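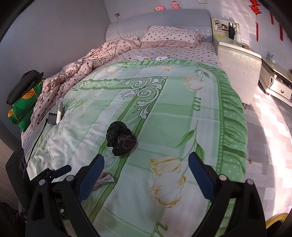
## 4.2 Demonstrating a bed-tidying task by hand

Read section 4.1 before starting. This section covers the Skillel hand gripper only; for remote control, see section 5.

1. Leave the bed as found. A rumpled quilt pushed to one side or a crumpled item lying on the cover is a suitable starting state.
2. Switch on the gripper and wait for tone 2.
3. Stand at the foot of the bed and hold the gripper with both fingers fully open. Keep this position until the recording light is steady.
4. Approach the first item from above. Close the fingers on a raised fold.
5. Lift the item clear of the cover, move it to the chosen place and open the fingers fully before drawing back.
6. Repeat for each loose item, then for the quilt.
7. Return to the position in step 3 and stop the recording.

**Note:** Patterned covers are accepted. Record at least 40 runs per bed, changing the position of the loose items between runs.

**Note:** Strong sunlight on the floor may cause error 1221. Draw the curtain and repeat the run.

**Caution:** Do not close the fingers on cables or on any powered device. Keep the gripper clear of wall outlets and glassware.

**Caution:** Do not pull a gathered edge or ruffle sideways. Stitching can catch in the linkage.

Changes to this section: Yee-man Chiang, Wed 8 May. Step 5 reworded.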